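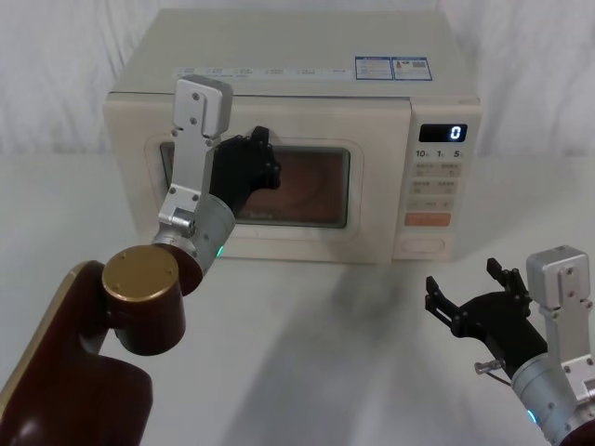
Household Technology and Consumer Choice
Handout 3: How New Appliances Enter the Home

Required reading: Hollmann, chapters on kitchen purchases; Petersen, course reader, first section.

Economists call the spread of a new product through a population "diffusion." Early buyers tend to have higher incomes and a greater tolerance for faults. Later buyers wait until prices fall and until they have seen the product in use at the home of a relative or neighbor. Plotted over time, the share of households owning the product usually forms an S-shaped curve.

The microwave oven followed this pattern in the United States. Countertop models for the home were sold from the late 1960s, yet most households did not own one until the 1980s. Students should consider how far price alone explains the delay. Safety concerns, kitchen space and the limited supply of suitable packaged foods also played a part.

The Cornalberg household survey, discussed in lecture, covered 1,307 homes. Of these, 373 reported replacing a working appliance – a finding that Wiebke Hollmann attributes largely to moving house. Hartmut Petersen disputes this reading and points to changes in family size.

Terms to know: diffusion, early adopter, saturation, replacement demand.

Written work: submit a response of no more than 40 lines comparing the two explanations. Responses are to be handed to Nana Bonsu before the Saturday session. Late work requires prior approval from the course office.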